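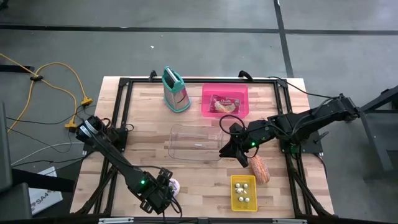 When is the Grornby fundraising concert, and do I need a ticket?

It's in August, doors at 7pm for a 7.30pm start, and there are no tickets. Just turn up and find a seat. A collection will be taken on the way out.

Budham Community Choir will sing at Grornby Methodist Hall next month to help pay for a new heating system. The old boiler gave up in February and the hall has got by on plug-in heaters ever since, with the toddler group moving out to the school for most of March.

The hall needs 1000 pounds more to reach its target. A plant sale in May brought in 900 pounds, and a quiz and a sponsored walk have covered much of the rest. The work is booked for the autumn either way but the choir would like the final bill settled before the engineers arrive.

Wendy Tindall, who has led the choir for 11 years, said the programme would be a mixed one. Folk songs in the first half, some film music, a couple of hymns people will know. After the interval it gets livelier.

"We've been rehearsing in that hall in our coats," she said. "So we've got a fair bit of interest in getting it warm again. I'd like to see every seat taken."

The hall holds 155 with the balcony open. It will be open on the night, stairs only, so anyone who finds steps hard should head for the ground floor and come early.

Guest for the evening is guitarist Gonzalo Alcaraz, who moved to Budham last year and teaches at the music shop on Bustamante Lane. He'll play two short solo sets and join the choir for the last number. Some of his own pieces are in there, including one writen for his daughter's wedding. He has played in the area before — the Bistesen Arts Day in June — and went down very well.

Tea, coffee and cakes at the interval. Cakes are being baked by choir members and offers of more are welcome, drop them at the kitchen door from 5pm on the day. Please label anything with nuts in it. There will be a raffle too, with prizes from the butcher, the garden centre and the Bistesen Tearooms, who have given a cream tea for two. Raffle tickets a pound each, cash only.

Parking. The hall car park is small and will be kept for blue badge holders and the performers. Everyone else should use the field behind the cricket club, a five minute walk, entrance off Budham Road. If it has been wet the field may be shut, in which case try the school. Please don't park across the drives in Chapel Close, the neighbours have been very patient.

The last bus back to Budham leaves the green at 10.05pm and the concert should be over by 9.45pm, so there is time to catch it.

Anyone who can't make it but would like to give can leave an envelope at Grornby Post Office marked Hall Heating. Cheques payable to Grornby Methodist Hall. Gift aid forms are on the counter, and there will be more by the door on the night.

The choir is also looking for new singers, tenors above all. Rehearsals start again in September at 7.30pm in the hall, no audition and you dont need to read music. First three sessions free — have a word with Wendy at the interval or just come along to the first one.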